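Plush Toy Care: Frequently Asked Questions

Last updated: January

Print this page | E-mail this page

Fiklow gets a lot of mail about washing and storing soft toys. Azadeh Heydari answers the questions that come up most.

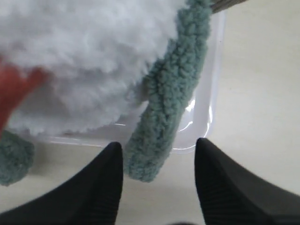 Most of these answers apply to toys that mix two textures, such as a shaggy white body with curly, looped-yarn arms and legs. Always read the sewn-in label first.

Can I put a shaggy toy in the washing machine?
If the label allows it, yes. Use a zipped laundry bag, cold water and the gentle cycle. Toys with a battery box should be surface washed only.

How do I clean the curly parts?
Dab them with a damp cloth and a drop of mild soap. Rubbing pulls the loops out.

A loop has come loose. Should I cut it?
No. Push it back in with a blunt needle.

The white fur has matted. What now?
Let it dry completely, then work through it with a pet slicker brush, starting at the tips. Keep the brush off the looped yarn.

Can I use a dryer?
Only on the no-heat setting. Heat makes long pile go stiff.

What should I store plush in?
A shallow clear plastic tray is fine on an open shelf. For long storage, use a cotton bag.

Where do I order replacement yarn?
Write to our Rillovis shop and quote part 1092 for teal or 3223 for white.

This site uses cookies. By continuing to browse, you agree to our cookie policy.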